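Metal Sorting Bins: Frequently Asked Questions

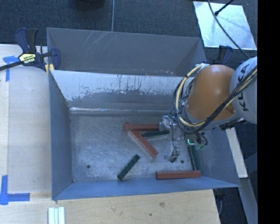

Savgate Reuse Workshop, Bins and Benches Team

We get the same questions at the counter and by email, so they are written down on one page. Some of the answers are less cheerful than the leaflet that came with the bins. We use these bins every week and don't sell them, so we have no reason to be polite about them.

Last updated 24/03/2021

What are the bins for?

Holding small solid parts on a bench while you sort, count or pack them. Bars, blocks, offcuts, bolts in bags. They have an open top, a flat floor and sides that lean outwards, so you can get a hand in without scraping your knuckles. That's about as clever as it gets. The supplier's leaflet calls it a "workflow vessel". It's a bin.

Do they really make sorting quicker?

We were told they would, by a good margin, and we have never managed to show it. If you sort badly on a bare bench you will sort badly out of a bin. What they do is stop parts rolling on to the floor, and for some jobs that is worth having. Anyone who quotes you a percentage should be asked how they measured it.

Why red and green bars?

Because those are the colours of the two kits we pack most. The bars are all plain rectangular ones and the colour is the only quick way to tell which kit they go with. The red is a brownish red and the green is a dark green, and under poor light they are closer than you'd like. Three of each in one bin, as in the picture, is an easy load. You can see every bar and pick up whichever you want.

I have trouble telling red from green. Can I still do this job?

Yes, but not by colour. Ask for a single-colour bin, or take counting or boxing. We raised this with Riron, who supply the bars, and asked for a notch or a stamp on one of the colours. They said colour coding was "widely understood". It is widely understood by people who can see it. We have asked again.

Should the bars be lined up in the bin?

No. People spend ages laying them out in rows and the rows last until the bin is moved. Drop them in at any angle. Two bars resting against each other in a V do no harm, and neither does one lying along the front wall. The only thing to avoid is a deep heap, where you have to dig and the bars knock against each other.

How many bars can go in one bin?

The label says 600. We don't believe it. You might get that many in if you packed them like bricks and never wanted one out again. For sorting by hand, cover the floor once and stop there. If you need more, fetch another bin.

What about weight?

The leaflet gives a figure for a bin standing still on a level surface. It says nothing about carrying. Empty the bin first if you can, and if you can't, two people should lift it, one at each short side, holding under the rim.

The inside walls look terrible. Is the bin worn out?

Probably not. The pale band along the upper part of the back wall, with the ragged edges and dark streaks coming through, is typical of a bin that has had some use. It looks bad and makes no difference to sorting. We would throw a bin out for a split seam, a sharp edge or a floor that rocks. Looks don't come into it.

But the brochure said the finish was "for life".

Whose life, it didn't say. We wrote to ask and got another brochure.

Can I repaint one?

You can. Đức Quan did two of ours and they looked very smart for a fortnight. If you must, leave the floor bare, as paint there comes off on the bars and you'll be wiping them down for the rest of the afternoon.

Why is the floor all swirly?

It's brushed metal and it catches the light in pale patches. This is normal, and a nuisance if you have a lamp straight overhead, when the glare can be worse than having no lamp. Move the lamp to one side. Don't try to polish the swirls out.

What are the two round holes in the floor?

We have been given three explanations by three people: drainage, hanging and fixing down. We don't know which is right and we suspect they don't either. There is one near the left front corner and one over to the right. The bars won't go through them. Small screws might, so tip screws into a tray first.

Should I plug the holes?

Not for bars. For small parts, a bit of tape on the underside will do. Please don't use putty. Somebody did, and getting it out again took longer than the job it was for.

Do I need a special surface underneath?

Any flat, solid bench will do. Ours are pale wood and we like them, though metal will mark wood sooner or later if you drag it. Lift the bin to move it. Husteo sell a mat to go underneath, and if you want one, go ahead, but an old towel folded once has worked for us.

What is the dark panel at the back for?

It's a backboard. It stands up behind the bin and saves the wall from anything that gets thrown in too hard. The scratches fanning down from the top edge are only on the surface. Don't hang tools on it, don't lean on it, and don't undo the clamp to get at something behind. Walk round.

There are little reddish and whitish specks on the panel. Is that rust?

We can't tell you from a picture and would be wary of anyone who could. Wipe your own panel with a damp cloth. If the specks come off, they were dirt. If they don't and they are rough to touch, show it to one of the bench team.

How do I clean a bin?

Take everything out. Brush the dust from the corners and along the seam at the foot of the back wall, where it collects. Wipe with a cloth and warm water and a drop of washing-up liquid, then dry it properly. We tried the "bin restorer" spray from Phùng and compared it with washing-up liquid on two halves of the same floor. Nobody at the bench could pick which half was which. The spray was the dearer of the two.

How often?

When it's dirty. The leaflet says after every use, and the leaflet also recommends the spray.

Will the metal scratch the bars?

A little, and the bars will scratch the metal. If you have parts where a mark matters, line the floor with cardboard. For our kits it doesn't matter and we don't bother.

Are plastic bins better?

Lighter, quieter and cheaper, and ours went brittle near the window. Metal ones are noisy (you will hear every bar go in) and cold on the hands in March. We use both. We are not convinced either is "the professional choice", whatever the catalogue says.

What do they cost?

We paid 11 pounds each, second-hand. New ones are a good deal more and, as far as we can see, the same bin with the paint still on. Look at the seams before you hand over any money, and run a finger in a cloth round the rim.

How many bars does the workshop get through?

Over 2,000 last year across both kits. That's our own count, from the packing sheets, and the sheets have gaps, so please don't put it on a poster.

Can I borrow a bin?

Yes, if you bring it back. Sign the book on the bench, write your phone number so that another human can read it, and return it empty. Bins come back with all sorts in them.

Can I bring my own parts to sort here?

If they are clean and dry and you take them away again, yes. No oily parts, nothing with a blade. Check with Kha Khương first if you want a bench for longer than a morning.

Is there a right way to sort from a bin?

There are several and people argue about them. Take all of one colour first, then what's left must be the other. Or take one of each and build the kit as you go. We have watched both for a long time and can't see much in it. Pick whichever you are less likely to lose count with, and check the kit before you close the box.

What if I find a damaged bar?

Put it to one side, not back in the bin. Chips at the ends are fine. A bent bar won't fit the kit however firmly you press.

My question isn't here.

Ask at the counter or leave a note in the bins folder. If the question is whether we would recommend the new range with the soft-grip rim, we haven't been able to find anyone who has one.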